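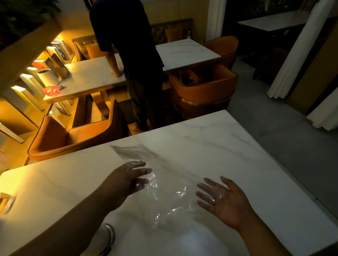 Frauke Görtz schrieb:
Also ich wasche meine Gefrierbeutel seit Jahren aus und mir ist noch keiner gestorben. Wer mir erzählen will, dass ich dafür jetzt Silikonbeutel für teures Geld brauche, soll das bitte vorrechnen.

duggan_d schrieb:
Rechne ich gern mit. Der Viererpack von Sotesell kostet im Laden 70 Euro. Für das Geld bekomme ich bei uns im Drogeriemarkt einen Stapel normale Beutel, an dem ich lange friere. Und dann steht auf der Packung "ersetzt bis zu 300 Einwegbeutel". Bis zu. Pro Stück? Pro Pack? Steht nirgends.

Yae Tamura schrieb:
Pro Stück, so hat es mir der Kundendienst geschrieben. Auf Nachfrage, woher die Zahl kommt, kam dann nur noch ein Textbaustein mit "interne Prüfung".
Ich habe die Dinger trotzdem und bin nicht unzufrieden. Suppe geht gut darin, Beeren auch. Zwiebeln würde ich lassen, den Geruch habe ich nach zwei Spülgängen und einer Nacht mit Natron immer noch drin.

subira_s schrieb:
@Frauke: was heißt auswaschen? Auch nach Fleisch? Da wäre bei mir Schluss. In den Ecken unten und in der Verschlussrille bleibt Fett hängen, da kommt man mit keiner Bürste hin. Brot, Kräuter, gewaschenes Gemüse, von mir aus. Hackfleisch nicht.

Frauke Görtz schrieb:
Nach rohem Fleisch natürlich nicht, das fliegt weg. Ich bin sparsam, aber nicht lebensmüde. Alles andere: lauwarm, ein Tropfen Spüli, auf links drehen und über einen Kochlöffel hängen. Wenn der Beutel milchig wird oder der Verschluss nicht mehr fasst, ist er durch.

duggan_d schrieb:
Genau dieses Trocknen ist doch der Haken. Bei uns hängt dann die halbe Küche voll. Meine Frau hat dafür so einen Ständer von Gomex angeschleppt, sechs Stäbe auf einem Fuß, fällt um, sobald mehr als zwei Beutel dran sind. Noch ein Ding, das Plastik sparen soll und selber aus Plastik ist.

Peninah K. schrieb:
Ich finde die Diskussion etwas schief. Der Beutel wiegt ein paar Gramm. Was drin verdirbt, weil man es vergessen hat, wiegt deutlich mehr. Bei mir hat am meisten gebracht, einen Streifen Kreppband mit Inhalt und Datum draufzukleben und im Februar einmal alles rauszuräumen. Danach war der Gefrierschrank halb leer und ich wusste wieder, was ich habe.

subira_s schrieb:
Stimmt schon, aber das eine schließt das andere ja nicht aus. Und Kreppband hält bei mir auf feuchten Beuteln überhaupt nicht. Vorher trocken reiben und vor dem Einfrieren kleben, sonst liegt der Zettel unten im Fach.

Yae Tamura schrieb:
Hat jemand die Wachstücher von Todine probiert? Angeblich auch fürs Eisfach. Ich traue dem Braten nicht so recht, meine alten waren nach einem Monat im Kühlschrank schon brüchig.

Frauke Görtz schrieb:
Für Käse okay, fürs Eisfach meiner Meinung nach Unsinn. Die Tücher schließen nicht dicht, du hast sofort Gefrierbrand. Nimm ein Schraubglas, oben zwei Finger breit Luft lassen. Gläser mit geraden Wänden, keine mit Schulter, die springen dir.

duggan_d schrieb:
Gläser sind mir zweimal gerissen, trotz Luft. Seitdem nehme ich alte Eisdosen. Kosten nichts, stapeln sich, und es muss mir keiner eine Bilanz dazu drucken.

Peninah K. schrieb:
Eisdosen haben aber auch ihre Grenze. Heiße Suppe würde ich da nicht reinfüllen, dafür sind die nicht gemacht. Erst abkühlen lassen.

duggan_d schrieb:
Mache ich. Meistens.

subira_s schrieb:
Um noch mal auf den Anfang zu kommen: Die billigen ohne Verschluss – also die mit Clip – wasche ich nicht. Die kleben innen zusammen und ich ärgere mich mehr, als das Ding wert ist. Wenn jemand einen Trick hat, nehme ich ihn gern.

Frauke Görtz schrieb:
Aufpusten, Clip dran, über Nacht stehen lassen, am nächsten Tag mit dem Geschirrtuch durch. Klappt bei den dickeren. Bei den ganz dünnen habe ich es auch aufgegeben.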